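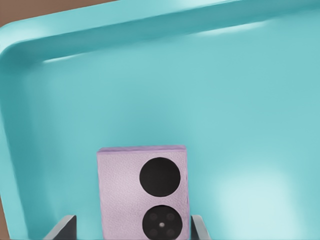 The turquoise tray and the little lavender box in our simulator, with the gripper fingers on either side.

Clumstead Robotics Club: Questions We Get Asked a Lot

Do I need to know how to program before I join?
Not at all! We have members who arrived having written whole games, and we have members who had never opened a code editor in their lives, and they end up sitting side by side and helping each other. If you can follow a recipe and don't mind getting things wrong a few times first, you will be fine. Elmarie Motaung runs a gentle get-started hour before the regular meeting for anyone who would like one (bring a notebook, she is a great believer in notebooks).

Why do you spend so much time in the simulator?
Mostly so that everybody gets a turn. The club owns 2 real arms, and on a busy afternoon that would mean a great deal of waiting. In the simulator each team can run its own tray task as often as it likes, start over with one key, and try the kind of silly idea you would never try on a machine that has to be repaired afterward. One team got through some 3000 attempts last winter, most of them overnight while they were asleep.

What is the tray task?
It is the first thing every new team works on. There is a small object in a tray, and your program has to bring the gripper down, close on the object, lift it, and set it down again where the task sheet says. It sounds easy, and we promise you will have opinions about it by the second week.

How big are the teams?
Up to 5 students. You can sign up with friends or let Nurhan Erdem place you, and she has a real gift for it.

Is there a competition?
Yes, the Rafferty Cup, held every December. Teams start in simulation and the finalists move on to the real arms. Nobody has to enter, though plenty of members come along just to cheer (and for the soup).

Does my child need a powerful computer at home?
No. Everything can be done on the club machines. If you do want to practice at home, write to Kevin Lenihan and he will tell you kindly whether your laptop is up to it.

How do we sign up for next year?
Forms are at the front desk and are due back by May 24, 2019. If you miss the date, please ask anyway, we can usually squeeze one more chair in.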